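Buscar en el sitio Escriba aquí Buscar

Etiquetas: Hilos · Préstamo y consulta · Avisos a socios

Biblioteca Municipal de Himcombe
Abrimos hilo sobre el nuevo reglamento de préstamo, que entra en vigor en abril. Se ruega su lectura completa antes de dirigir consultas al mostrador.

El reglamento anterior se redactó cuando la biblioteca contaba con una única sala y un fichero de cartón. Desde entonces se ha incorporado el fondo Wadlow, compuesto por 2,127 volúmenes, en su mayoría de historia local, horticultura y oficios.

El fondo Wadlow queda dividido en dos secciones. La primera, de libre acceso, podrá llevarse en préstamo ordinario. La segunda, formada por 149 títulos anteriores a la reorganización del archivo, se consultará exclusivamente en sala.

Cada socio podrá retirar hasta 4 obras de manera simultánea. El límite se aplica al conjunto de los formatos: libros, revistas encuadernadas, partituras y grabaciones.

El plazo ordinario es de tres semanas, renovable una vez. La renovación puede solicitarse en el mostrador, por teléfono o a través del catálogo Vustus, siempre que la obra no haya sido reservada por otro socio.

Se suprimen las multas económicas. El retraso en la devolución dará lugar a una suspensión del préstamo por el mismo número de días, contados desde la entrega efectiva del ejemplar.

La suspensión no afecta al acceso a las salas ni a la consulta de prensa. Tampoco se extiende a los demás miembros de la unidad familiar, que conservan su propio carné y su propio historial.

En el caso de los menores, el carné infantil pasa a tener las mismas condiciones que el de adulto. La autorización firmada por el padre, la madre o el tutor seguirá siendo necesaria para darlo de alta.

Respecto a la conservación: los ejemplares no deben forrarse con adhesivo ni repararse en el domicilio. Una hoja suelta se entregará dentro del propio libro, advirtiéndolo al personal en el momento de la devolución. 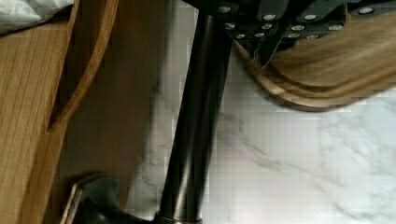 Varios socios han respondido ya a este hilo. Chareonsuk pregunta si quien tenga multas pendientes del sistema anterior deberá abonarlas antes de abril, y añade que a su juicio «sería poco coherente cobrar por un concepto que se declara suprimido».

Respondemos para conocimiento general: las multas pendientes quedan anuladas con la entrada en vigor del reglamento. No es preciso presentar solicitud. Las cantidades ya abonadas no serán objeto de devolución.

La anulación no alcanza a las obras extraviadas. En ese supuesto el socio deberá reponer un ejemplar de la misma edición o, si estuviera agotada, otro de valor equivalente que indicará el servicio de adquisiciones.

Otra consulta recibida se refiere al préstamo entre bibliotecas. El servicio se mantiene sin coste para el socio dentro de la comarca. Las peticiones a centros de fuera de ella se estudiarán caso por caso y se comunicará el importe del envío antes de tramitarlas.

Las reservas se guardarán durante cinco días hábiles desde el aviso. Transcurrido el plazo, la obra pasará al siguiente solicitante o volverá a la estantería. Rogamos que se anulen las reservas que ya no interesen.

En cuanto a las donaciones, se admiten lotes de hasta 100 ejemplares por entrega, previa cita. No se aceptarán enciclopedias incompletas, libros de texto ni obras con humedad o anotaciones a tinta.

La biblioteca decidirá el destino de lo donado, que podrá integrarse en el fondo, cederse a otro centro o ponerse a disposición del público en la mesa de intercambio de la entrada.

La consulta en sala de los títulos reservados del fondo Wadlow exige carné vigente y petición previa en el mostrador. Se permite el uso de lápiz. La reproducción fotográfica, sin flash, deberá autorizarse para cada volumen.

El buzón exterior de devoluciones continúa disponible fuera del horario de apertura. Lo depositado después de las 20:00 se registrará con fecha del siguiente día hábil, circunstancia que conviene tener presente si el plazo está a punto de vencer.

El texto íntegro del reglamento puede consultarse en el tablón del vestíbulo y en la página de inicio del catálogo. Las alegaciones se presentarán por escrito, con indicación del artículo al que se refieren y del número de carné.

© Biblioteca Municipal de Himcombe · Contacto · Aviso legal · Volver arriba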